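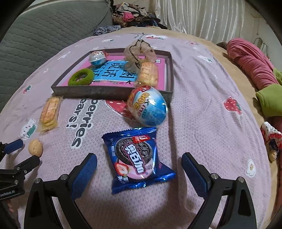

Chapter 4
Sorting and Grouping Everyday Goods

Every shop, warehouse and kitchen cupboard depends on somebody deciding which things belong together. The decision is called grouping, and the feature it is based on is called the sorting rule. A rule may use what a thing is for, what it is made of, how big it is, or how it is wrapped. Take the snacks and small goods on the pink cloth at the start of this chapter. If the rule is "food or not food," the Oreo packet goes with the two wrapped yellow pastries, and the scrunchie goes somewhere else. If the rule is "wrapped or not wrapped," the large blue egg joins the pastries, even though one is a toy capsule and the others are baked goods. The objects are the same under both rules. Only the groups change.

A good sorting rule can be used by two people who never speak to each other. Suppose Dehua Song unpacks a delivery in the morning and Maxine McKinnon finishes it in the afternoon. If the rule is "small things in the tray," they will probably disagree, as small means different things to different people. If the rule is "anything shorter than a pencil in the tray," they will get nearly the same result.

Some goods fit two groups at once. A toy egg sold with candy inside is the usual example. Shops handle this in one of two ways - they choose a main group and keep to it, or they list the item twice. The second way makes the item easier to find but harder to count. In the Whitcombe stockroom exercise (page 27), you will work with a list of 877 items in which several appear under two headings.

Key terms
Sorting rule: the feature used to decide which group a thing belongs to.
Main group: the single group chosen for an item that could fit more than one.
Double listing: entering one item under two groups.

Before you read on
Choose one drawer or shelf at home. Write down two different sorting rules for what is in it, and note any item that changes groups when the rule changes. Keep your notes for Section 4.2.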